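Break Room Notes: Cold Drinks, Mugs and the Shelf by the Door
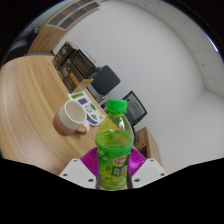 The drinks order for the Kurkville office has changed. Starting with the April delivery, the cooler will carry bottled green drinks alongside the water and the juice. Dragica Dervishi asked for them in the February survey, and enough people agreed that we added them to the list.

Bottles are 2 dollars each. Put the money in the tin or have it added to your monthly tab, as with the juice. The first delivery is 40 bottles, and we will reorder when the bottom row of the cooler is empty. Please take from the front.

If you don't finish a bottle, screw the cap back on, write your name on it and return it to the cooler. Anything without a name gets poured out on Friday afternoon. Empty bottles go in the blue bin, rinsed, with the caps on — the hauler changed its rule on caps in February and the old sign was wrong. A new sign is up.

Mugs are the other subject. Several have been left on the tables overnight, and the cupboard was close to bare on Monday morning. Shared mugs go in the dishwasher at the end of the day, handles facing out so they don't knock together. Personal mugs can stay on the shelf by the door, but that shelf is full now, so one per person.

The wooden tabletops mark easily. Wipe up spills when they happen and use a coaster for hot drinks. Katherine Huaranga has ordered a new pack of coasters, and they will be in the drawer under the microwave.

Questions about the drinks order or your tab go to Katherine at extension 941. Requests for the May list are due before the next newsletter.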